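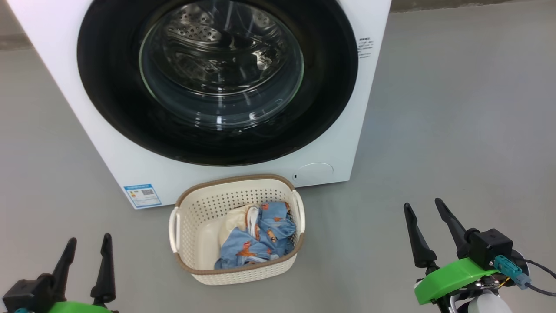

Leltero Wool & Delicates Wash, 39 fl oz refill pouch

I knit a lot. I also spill a lot, and for years those two hobbies were at war with each other. If you've ever pulled a sweater you spent all winter on out of the wash and found it would now fit a teddy bear, you know the feeling (mine was a green cardigan, and yes, I still have it in a drawer). So when I started the shop this was one of the first things I wanted on the shelf, and it's still the one I reorder most!

It's a thin, pale liquid with a light cedar smell that goes away once things dry. No bleach, no brighteners, no softener, no enzymes. Enzymes are great on a grass stain but they're made to break down protein, and wool is protein, so I keep regular detergent far away from anything that came off a sheep. Silk too.

How I use it

By hand: one capful in a sink of cool water. Swish it in before the clothes go in, let them sit for 30 minutes, then press the water out. Don't wring! Rinse once in water of the same temperature, roll everything up in a towel, step on the towel, and dry flat.

In a machine: two capfuls in the drawer, wool or delicates setting, cold, lowest spin you've got. It's low suds, so front loaders are fine with it. I put socks in a mesh bag, mostly so I get the same number back. Check the care tag first, and if you made the thing yourself, check the yarn band. If the band says hand wash only, believe it.

I also use it for bras, a down vest and the one silk scarf I own. My friend Alina Filip washes her dance tights in it and goes through a pouch faster than I do.

Sizes and price

39 fl oz pouch, $24, item 524. There's a small bottle too, same stuff, handy for travel or for trying it out. The cap from the bottle fits the pouch, so hang on to it. The pouch on its own comes with a plain cap with no fill line, and you want one tablespoon per capful.

Things people ask me

Can I use it on cotton? You can, but it won't do much for a dirty dish towel. Save it for the nice stuff.

Will it get moths out? No. Clean wool is less tempting to them, but if you've already got holes you need the freezer and some patience.

Is there an unscented one? Coming in January. Covadonga Villanueva, who mixes it up at the Imville workshop, sent me a test batch and I really like it. Leave your email on the contact page and I'll write when it lands.

Orders go out Tuesdays and Fridays. Pouches ship in a box with the cap taped down, and if yours shows up leaking, send me a photo and I'll mail a new one.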